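How Our Robot Is Learning to Fold a Towel

Hello again from the Pristside robot club! Last time I promised to explain what we've been up to since March, so get comfy, because it's towels. Lots of towels.

You might think folding a towel is the easiest job in the house. You grab two corners, you flap it a bit, you bring the corners together and you're done. You can do it while watching telly. But try telling somebody how to do it using only words, and make them keep their eyes shut. Go on, try it with a grown-up (they'll end up with a lump). That's a bit like what it feels like to teach a robot.

Why are towels so tricky?

Think about a wooden brick. If you pick it up, it stays brick-shaped. You can turn it over, slide it along or drop it, and it's still the same brick. A robot likes that, as it can work out where every side of the brick is going to be.

Now think about a towel. It flops! Pull one corner and the rest follows along behind, or bunches up, or hides a corner underneath itself where you can't find it. Every time you put it down it makes a new shape. Engineers have a name for things like this. They call them "deformable objects", and it just means things that go squishy, bendy or floppy when you move them. Socks are deformable. So is a slice of bread, and so is my little brother when it's time to leave the park.

How does the robot see?

Our robot is called Clevel, and it has two arms. Each arm has a gripper on the end, which does the job of your finger and thumb, and each one has its own little camera up by the wrist. Imagine having an eye just above each hand! When the gripper goes down to pinch a corner, the camera goes down with it and gets a really close look. There's also a view from higher up, so Clevel can see the whole towel at once. You need both. The high view tells you where the corners are, and the close view tells you if you're properly over one.

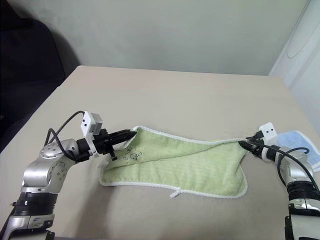 Uthai Ongart asked me whether it wouldn't be simpler to give the robot one big hand and let it scoop the towel up in the middle. It's a good question, and we did try scooping! The trouble is that a towel picked up in the middle hangs down like a sad ghost, with all its corners dangling. With two grippers, one on each of two corners, you can pull the top edge straight. Once you've got a straight edge, you know which way round the towel is, and then folding is only a matter of carrying that edge over to the other side.

How does it learn?

We don't write out every single move. We tried that first, and our list had got to 105 instructions before anybody had folded anything — and it only worked if the towel started in exactly the same place every time.

So now we show it. One of us moves the arms through the fold, and the computer saves what the cameras saw and how the arms moved. That's called a demonstration. Then we mess the towel up and do it again. And again. So far we've done 400 demonstrations, and Mwanahawa Obura did 80 of those by herself in the summer holidays!

After that the computer goes through all of them looking for patterns. If the corner looks like this, the arm usually goes that way. If the edge is saggy, the grippers usually move apart. It's called training, and it takes ages, so we go and have a biscuit.

Does it always work?

No! Sometimes it pinches two layers when it only wanted one. Sometimes it pulls too hard and a corner pings out of the gripper. My favourite mistake is when it folds thin air, very neatly, having missed the towel completely. We write all of these down, as they tell us what to show it next.

Try it at home

You need a small towel and two clothes pegs. Hold a peg in each hand and pretend they're your grippers. No fingers on the towel! Scrunch the towel up, drop it on the table and see if you can fold it in half using only the pegs. If that's too easy, shut one eye.

Next time I'll tell you about socks, and why we're still arguing over how a robot should find the matching one.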